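Recording a table-clearing set with hand-held grippers

These notes cover the snack-sorting task for the Doltstead set. The task is simple to explain: packets start in a pile on the table and end in the tray. It suits a first session, and two people can set it up in an ordinary dining room.

Before you start

Charge both grippers and clear the memory cards. Wipe the finger pads with a dry cloth. Check that the jaws open and close fully, then run the Burby calibration once for each gripper. Put the tray in the middle of the table and tip the packets out on the side nearest to you.
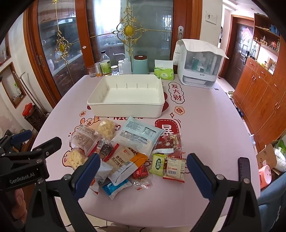 Choosing the packets matters more than choosing the room. A model trained on one shape of box learns that box and very little else, so mix stiff packets with soft ones and shiny with dull. Soda crackers in a printed bag, a slice in clear plastic and a few small packets make a fair starting pile. Leave them overlapping. Bottles, jars and tissues can stay at the back of the table, as the policy has to learn to leave them alone.

Recording an episode

1. Hold the gripper still over the pile for 2 seconds.
2. Pick one packet by its edge or seam and lift it straight up.
3. Carry it over the rim of the tray and let go low down.
4. Go back to the pile and carry on until the table in front of the tray is clear.
5. Hold still again, then stop the recording.

If you drop a packet, pick it up and continue. Etelka Szabó keeps these episodes and tags them as recoveries in Alar. Throw an episode away only if a hand touches a packet.

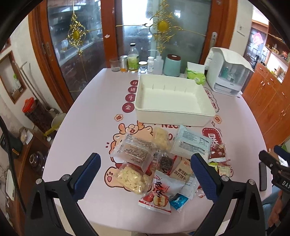 Start position: tray empty, packets in front, jaws open on either side.

Between episodes

Empty the tray and mix the pile by hand. Turn some packets face down. Every 4 episodes, swap a packet for a new one and move the tray a little.

We recorded 225 episodes for Doltstead and kept almost 87 per cent. Most of the rejects came from moving too fast at the rim. Chantal Kennedy checks uploads on Tuesday mornings, so get yours into the Dafis folder the night before, with the room and the operator in the file name.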